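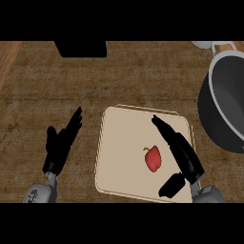
How should a small research foundation record donated equipment when the gift is restricted to one study, and how much of it has to be disclosed in the annual report? We run nutrition studies with older adults and produce one set of accounts per year on the accrual basis, US GAAP, calendar year end. Until last year all our support was cash. For the current study, which includes a home cooking session, a good share of it came in as goods. Most of it is ordinary kitchen stock, down to items like the large black cooking pot at the top right, on the brown wooden tabletop. One donor, Bondberg, also gave us a lab freezer, and its gift letter says the freezer is "for the use of the diet and memory study only."

Our ledger is in Zenum. I can't find a way to post a noncash gift there without a bank line, so for now the kitchen goods are in a spreadsheet that lists 89 items from 6 donors. The spreadsheet total is $372 for the used goods, taken from whatever the donors told us. The freezer is listed separately with no value, as the letter doesn't give one.

What I need to settle before the draft goes to our outside accountant:

Do the kitchen goods have to be booked at all, or can they be left out as immaterial?
Whose value do I use for the freezer?
Does the restriction end when the freezer is put into service, or when the study ends?
Do the thank-you letters need a dollar figure?

We are not subject to a single audit. We do send a full report to our partners and to the study participants, so the wording of the note matters to us as much as the number does.

Posted by Solange Chan, 28 May 2026

Trefor Hopkin

Taking these in the order you asked them.

Kitchen goods. GAAP requires contributed nonfinancial assets to be recognized at fair value when received. Materiality applies to this as it does to everything else, so a total of $372 can probably be left out of the statements if your accountant agrees. I would still book it. It is one entry, and you already have the list. Check your capitalization policy first. If each item is under the threshold, the debit goes to program supplies expense and the credit to contributed nonfinancial assets revenue. You do not need 89 lines in the ledger. Post one summary entry per donor and attach the spreadsheet.

One problem with that spreadsheet: the amounts came from the donors. A donor's figure is evidence, but it is not a valuation. For used household goods, look up a comparable resale price for each type of item and keep a copy of what you looked at. Do this once per type. The total may go up or down, and either is fine as long as the file shows how you got there.

Freezer. Use the price you would pay for the same model in the same condition in your principal market. If it was new, a supplier's quote as of the gift date is normally enough. If it was used, get a quote from a refurbished equipment dealer. Do not use Bondberg's book value. Their depreciation schedule has nothing to do with your fair value. Record the amount as property and equipment if it meets your threshold, with the credit to revenue with donor restrictions.

Release of the restriction. This depends on the letter. When a donor gives a long-lived asset and says nothing about how long it must be used, the restriction is generally treated as met when the asset is placed in service. Your letter limits the use to one study, and that is a different case. I read it as a continuing purpose restriction. The usual treatment is to release an amount equal to depreciation each year while the freezer is used for the study. What happens to the remainder when the study closes is a question for the donor. Ask Bondberg in writing now, and file the reply with the gift letter.

Letters. No dollar figure. For noncash gifts the acknowledgment describes the property and states whether you provided goods or services in return. Valuing the gift for tax purposes is the donor's job.

Disclosure. Contributed nonfinancial assets go on their own line in the statement of activities, separate from cash. The note then breaks them out by category. For each category you state whether the assets were used or sold, any policy on selling them, any donor restrictions, and the valuation technique and inputs. In your case that is 2 categories, kitchen supplies and laboratory equipment. Something like this would do:

"Laboratory equipment was used in the diet and memory study and is restricted by the donor to that purpose. Fair value was estimated from a supplier's quoted price for equipment of the same model and condition at the date of the gift."

Put the same wording in the report you send to participants. Two versions of one note tend to drift apart.

Torben Lenz

We just leave small stuff off. Never had an issue.

For the Zenum part: make a clearing account, type "bank," call it In-Kind Clearing. Post the gift as a deposit into clearing, then post an expense from clearing for the same amount. It nets to zero. It's ugly but the reports come out right. Make sure it really is at zero before you close the month, or it will show up as cash.

Hạnh Kiều

The clearing account works for supplies, but be careful using it for the freezer. The second entry has to go to the fixed asset account. If it goes to expense, you lose the depreciation schedule and there is nothing to drive the release that Trefor describes. A plain journal entry avoids the clearing account entirely. In the version we have, it is under the period menu and only appears for users with the adjuster role - that may be why you couldn't find it.

Also check two items that have not come up. First, when the donor claims a deduction large enough to need the appraisal section of Form 8283, you will be asked to sign the acknowledgment on it. Signing confirms receipt and does not mean you agree with the value. If you then sell or give away the freezer within three years of receiving it, you generally have to file Form 8282. Note the gift date in your asset register.

Second, your insurance. Our own donated centrifuge arrived in April and was not on the equipment schedule until the policy renewed. The broker added it by email once I sent the serial number and the value we had booked.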